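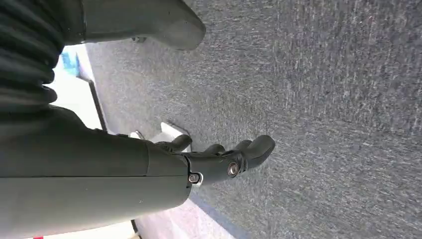 The robot hand with its fingers lowered over grey carpet, during recording at Trelline.

Trelline opens its second recording room for robot learning

Marar, December 2022. Trelline has opened a second room where people guide a robot through simple household work, so that a learning system can study their examples. The project has the name Lernamari and is done together with the engineering firm Belard.

The first room started in August with one robot and a team of nine operators. Until now they have recorded 2000 examples, of which 259 were made close to the floor. In these the operator brings the hand down to carpet height, picks up a small thing and places it on a shelf or in a box.

"Floor work is more difficult for us than table work," said Rekha Bhat, who leads the recording team. "The operator must bend the arm very low, and the view from the wrist changes quickly. We keep also the attempts that fail, and we mark them clearly."

Each example contains the movement of the arm and fingers, the pictures from the wrist and a short written note from the operator. Belard checks the notes before the examples go to the training.

"We asked for different rooms, different light and different hands at the controls," said Wayne Hartley of Belard. "A system which sees always the same table will learn only this table."

The second room will add 29 new tasks, among them sorting shoes and collecting toys. Trelline is looking for operators for the morning shift. No technical education is required, and training is paid.

Press contact: Myrto Drakos, Trelline press office, Marar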